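Keeping One Shelf Cell Alive
Speaker notes, Lollow maintenance meetup, 15 February 2025

Slide 1. Title
Wait for the door to stop opening. Say hello, say which cell: Grikura, two arms on a fixed base, one shelving unit in front of it, bowls in and bowls out. Mention early that I look after this cell and didn't design it. The people who designed it have moved on to something with better lighting.

Slide 2. What breaks
Ask for a show of hands on what fails first. The room will say motors. Let them. In our log there are 56 stops, and the motors own two of them. The rest go to finger pads, one cable, camera alignment, and bowls that weren't where the program thought they were. Read out the cable entry if people are awake. It says "cable again" and nothing else, in my handwriting, four times.

Slide 3. The shelf is part of the machine
Slow down here. On the drawing the cell ends at the wrist flange. On the floor it ends at the back of the shelf, and whatever is on the boards belongs to the setup as much as the gripper does. We bolted the arms down to a tenth of a millimeter, then stood them in front of shelving that anyone could lean on. Tell the story about the morning the unit had been nudged by a pallet jack and the arms politely gripped air for an hour.

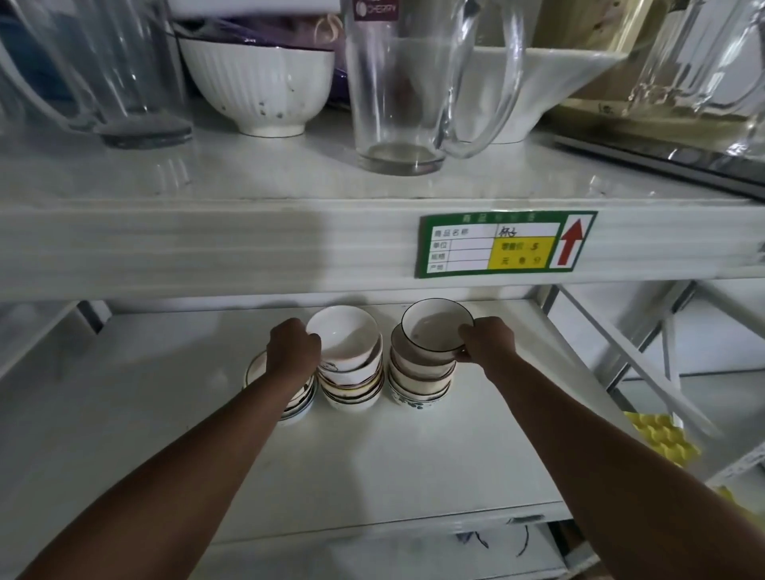

Setting the shelf is hand work, and it takes longer than any of the wrench work. We build the stacks at the back of the board and check that the rims sit inside each other before the arms get power. Then look up a level. Clear pitchers on the shelf above are a mess for a depth camera: it sees through one, catches a reflection off the next and reports a surface somewhere in between. Our fix was a crop line in the software along the front beam, so everything on top of it is ignored. It took ten minutes to do and three weeks to think of.

Slide 4. Order of work
Don't read the whole list, they can take a picture of it. Power off at the main switch, tag on. Wipe the camera window with the dry cloth, then look at it from the side. Shelf position next, measured at both front feet. After that the stacks. Finger pads last, and only with the arms parked.
If someone asks about checking the shelf after the stacks: I did it in that order for a month. You measure, you find it's off, you shove it over, and then you build the stacks again.

Slide 5. Pads
Pass the worn pad around. Ask for it back. The drawing says replace at 4,000 lifts. Ours start slipping on glazed rims at 2,000, so we change them there and the drawing can have its opinion. The Mirance pads fit without filing. The ones we cut ourselves fit too, after filing, and after saying a few things to them. 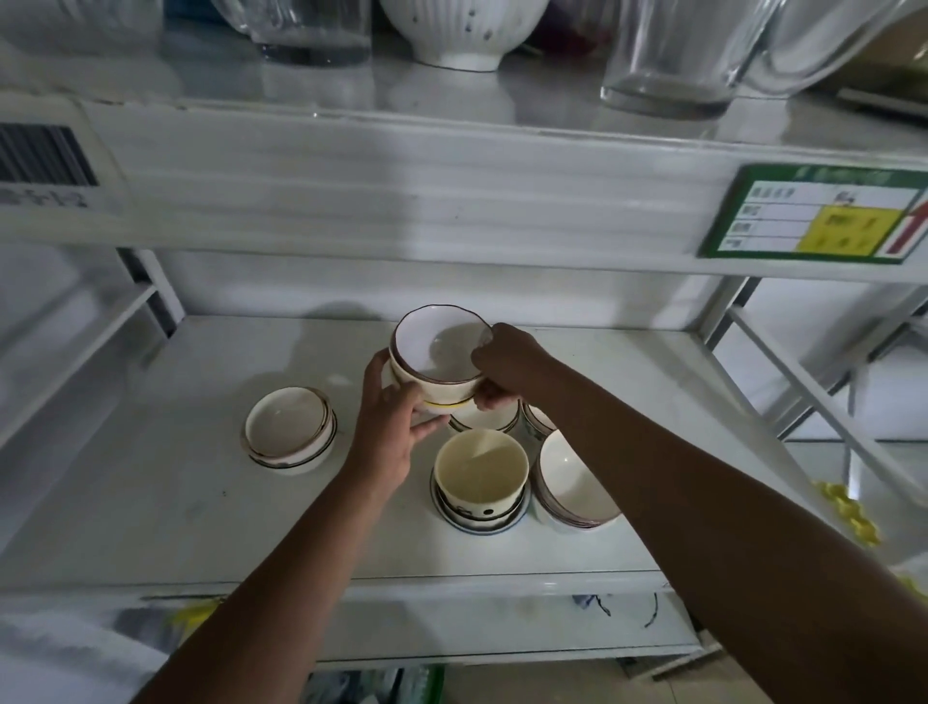 A comment came back on the draft of these slides, from Villca: they don't bother with mixed bowls at all, they teach on one pattern and keep the odd rims out of the cell until the grip settles down. I can see the appeal. My reply was that we tried that, and the grip settled down beautifully on the one pattern. Then we put a different bowl on top and the fingers closed a little early, every time. So now we mix from the first day and put up with an ugly first week. Both shops are still running, so take your pick.

Slide 6. Teaching the grip height
We take the height from the top rim of each stack, never from the board. Stacks grow and shrink, and a bowl with a thicker wall throws off any sum you do from underneath. Put the arm in slow mode and step down until the pads touch. Back off one step. Save it under a name that a stranger could understand. The current file is called "good2_real," which I will own up to if asked.
Point out that a leaning stack can't be taught. Square it up first and teach after.
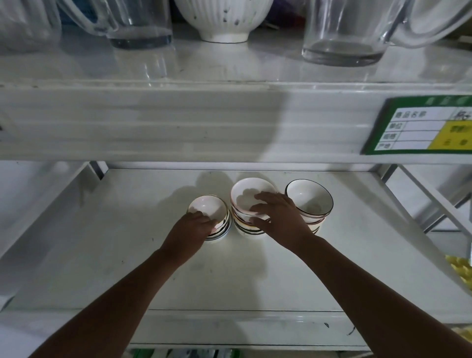

How often do you recheck the camera against the arms? Every 100 cycles, and again any time the shelf has been moved, even if whoever moved it swears they put it back. We use a flat target clamped to the shelf board and compare three points. If one point is out, check the clamp. If all three are out, it's the camera bracket, and you'll want the long hex key that is never in the drawer.

Slide 7. Spares on hand
Two sets of pads, one wrist cable, one camera window, a bag of bracket screws. Bowls too. Order those in March before the supplier changes the glaze again. Put the cable on its own hook with a label, so that taking it leaves an obvious gap.

Slide 8. What I'd change
Bolt the shelving to the floor. Put a strain relief on the wrist cable where it bends, which the cell should have had from the start. Move the main switch to the side where people stand. Skip the wish list if we're running over, and go to the pad demo while the coffee is still out.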